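Week 2 notes: Thresholds, or how a building tells you where to go

Course: Reading Everyday Buildings
Instructor: Imtiaz Mollah
Posted August 19, 2025

Okay, so these are the notes I promised at the end of class. They're longer than what I said out loud, because I ran out of time and skipped the whole bit on corridors (sorry, corridor fans). Read them before you do the walk. Bring the questions you wrote on your index cards too, I want to go through those first next time.

Where we left off

We were talking about the Hundale library and why people always stop just inside the front entrance. You know the spot. Everybody comes in, takes a couple of steps, and then stands there blocking everyone else. A few of you said it was the new books table. I think the table makes it worse, but people stopped there before the table showed up. The ceiling drops right at the entrance and then jumps up, and the floor changes from stone to carpet on that same line. Your feet and your eyes both get told that something has changed, and you slow down to work out what.

That's what I mean by a threshold. It's a wider word than doorway. A doorway is a hole in a wall. A threshold is any place where a building gets you to switch from one way of behaving to another, and you can have one with no door at all – a rug can do it, or a change in the light, or the smell of a kitchen.

Doors, and which way they swing

I spent way too long on this in class and I'm going to do it again here.

A door that opens into a room gives something away to the person coming in. You push, you're moving forward, and the door goes ahead of you. In houses, that's mostly what you get. In big public buildings you'll find a lot of doors going the other way, out toward the street, and the main thing driving that is fire safety. A crowd pressing on a door needs it to open in the direction they're already moving.

Now think about hinges. If the hinge is on the side nearer the corner of the room, the door folds back against the wall and you see the whole room at once. Put the hinge on the other side and the door works like a screen. You get a slice of the room first, then a bit more, then the rest. Older houses did this on purpose in bedrooms and studies, so a person inside had a second or so of warning. I love this! My aunt's place had every door hung that way, and as a kid I thought it was just badly built.
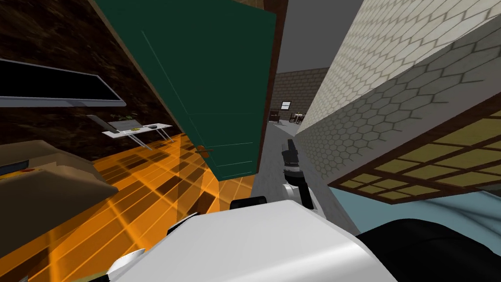
Then there's the question of what a door does when it's just left standing open. We treat an open door as if it isn't there, but it still takes up floor, it still blocks a wall, and it changes what you can see from where you sit. Office people know this very well. The angle of an open door is practically a language. All the way back means come on in. Halfway means knock on it anyway. Open a crack means I'm on the phone and I'd like you to feel a little bad about this.

Corridors

The part I skipped. A corridor is a funny kind of room, because hardly anyone goes there to be there. Plenty of old houses had none. You walked through one room to get to the next, and if someone was sleeping or eating in the middle one, well, you walked past them. Privacy as we think of it leans very heavily on the corridor.

What you gave up was the bumping into people. The reading on the Kuusisto apartments gets into this. The architect made the shared hallway wide enough for a bench outside each unit, and the residents fought over the benches for years, which the author takes as a sign of success. I'm not so sure. Come with an opinion.

One more thing to look at is length. The long hall at Femlow is nearly 100 feet with doors down both sides and one window at the far end. Everyone I've taken there walks faster in it than they do outside. Try it yourself, then try it again after dark when the window stops pulling you along.

The walk

Pick a building you already use. Not your own home, please, you'll be too nice to it. Go in by the usual entrance and keep going for 10 minutes. Write down each place where you slowed down, turned, lowered your voice, or took your hat off. Then go back and look at what the building was doing there: floor, ceiling, light, sound, door.

Sketches are welcome and I don't care if they're ugly. Mine are terrible. A plan with arrows is fine. Keep the write-up to two pages.

Last time I taught this, in February, someone did the Cultusov bakery and found that the line bends in the same place even when there's no line. People walk around a crowd that isn't there. I still think about that one.

Grading stuff

The walk is out of 100, and 70 of that is for the looking. The rest is for the writing. If you only tell me a space feels "welcoming" I'm going to write "how?" in the margin, so save us both the ink.

Reading for next time: the Kuusisto chapter, plus the short handout on stairs. Skip the appendix unless you really like handrails.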